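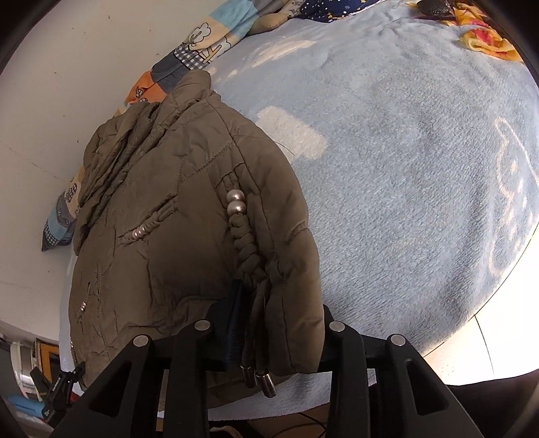 A padded jacket on a fluffy blanket. Both of them are good at holding on to air!

Why does a puffy coat keep you warm?

I used to think my winter coat made heat, like a tiny radiator with sleeves. I'd pull it on, wait a minute, and feel toasty, so where else could the warmth be coming from? Well – it was coming from me! And yours comes from you.

Your body makes heat all day and all night. It gets the energy from your food, so yes, your breakfast is helping to warm your toes. The trouble is that heat likes to wander off. It always moves from warmer things to cooler things, and on a cold morning the air outside is a lot cooler than you are.

So we need something to slow the heat down, and one of the best things for that job is air. I know, I know, I just said the air was cold! But air that stays still is very bad at passing heat along. The soft filling in a padded coat is full of little pockets where air gets stuck. Your body warms it up, and it stays put instead of blowing away down the street.

Birds do the same trick. Have you ever seen a sparrow in October looking as round as a tennis ball? It hasn't had a huge lunch. It has fluffed up its feathers to trap more air.

Now for the seams. All those stitched lines on a puffy coat keep the filling from sliding down to the bottom (imagine having a fat hem and freezing shoulders). Squashing matters too. If you sit on your coat, you push the air out of it, and a flat coat isn't nearly as warm as a puffy one. Give it a good shake and it will plump up again.

Try it yourself

Ask a grown-up to help you fill two jars with warm tap water. Wrap one in a fluffy sweater and leave the other one bare. Put the lids on, wait 21 minutes, then dip a finger in each. Which one feels warmer? I did mine on the kitchen windowsill and the difference was bigger than I expected.

Then try it with ice cubes! Wrap one bowl and leave the other alone. The wrapped ice should melt more slowly, which makes sense once you remember that a coat doesn't make heat. It slows heat down, going out or coming in.

You might also like
Why do we shiver?
How do penguins keep their feet from freezing?
5 things to do with an old sweater
What is a goosebump?
Where does wind come from?

We use cookies to remember your settings. Ask a grown-up before you change them. Accept | Manage cookies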